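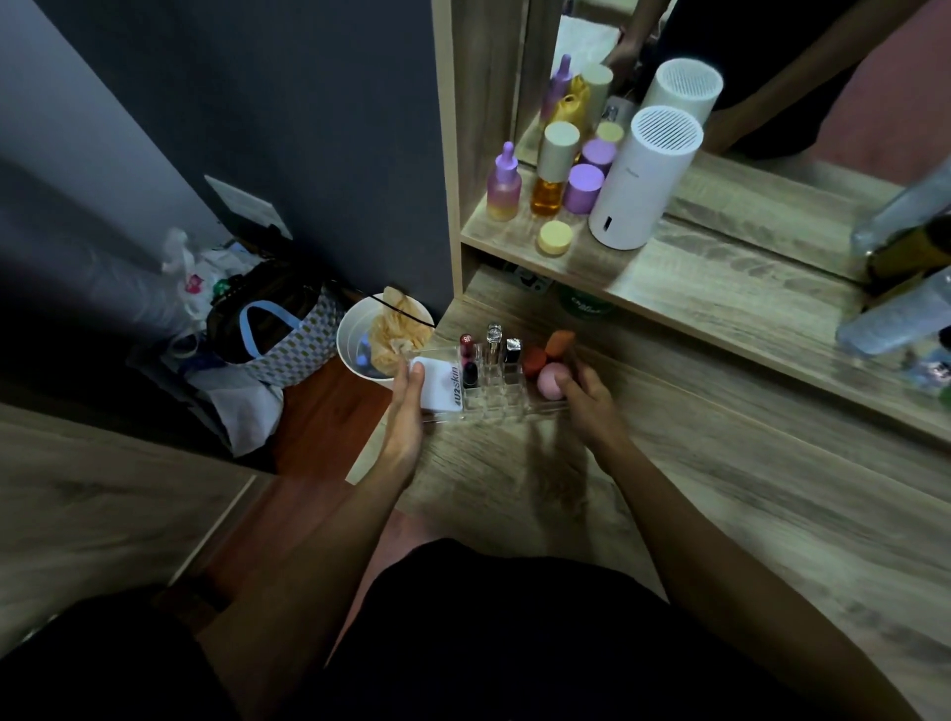
Sorting a vanity desk by hand, with a compact and a makeup sponge at the lipstick organizer.

Janelle Sison has spent most of this year working out what it would cost to have a machine tidy a desk. She plans equipment purchases for Escombe, a small company developing household robots, and her current project covers dressing tables, bathroom counters and other places where people keep a lot of small things.

"The arm is the easy line in the budget," she says. "You get a quote, you argue a little, and you have a number. The grippers and the spare parts are where I was off last year."

Her first plan called for two full workstations from the start. She cut that to one after going through the task list with Polyxeni Economou, the engineer in charge of testing. Economou wanted people doing the tasks first, at real furniture, before any hardware was ordered.

"A lipstick standing in a slot is a narrow thing with other narrow things next to it," Economou says. "A sponge gives when you press it. I can't pick fingertips for both until I've gone through a lot of ordinary hands doing it."

The list has 41 tasks. Putting a compact back in its place is one, and moving bottles along a shelf is another. Economou marked each task by what it would require: one arm or two, hard or soft fingertips, a wrist camera or none. Sison put prices against the marks.

Two suppliers made it to the second round. Plutier offered a lower price on the arms but wanted full payment on order. Orkham asked for more and included five sets of fingertips, with service visits for the first year. Sison went with Orkham.

"We would have bought those sets anyway," she says. "Once I added them to the Plutier quote, the gap was small, and I still had no one to call when a joint failed."

Her spreadsheet now runs to 232 rows. Many are minor items such as cables, clamps, cable covers and replacement pads. She also keeps a row for the objects themselves, which get dropped and have to be bought again. That row was missing from the first version.

Economou's one complaint is lead time. The wrist mounts come from Pešek, and the wait is more than five weeks. Sison has ordered a second pair to keep on the shelf.

Delivery of the workstation is planned for May. The second one depends on how many tasks the first can handle by then, and Sison has left its line in the budget with no amount next to it.

"I'd like to fill it in," she says. "Polyxeni has to give me her numbers first."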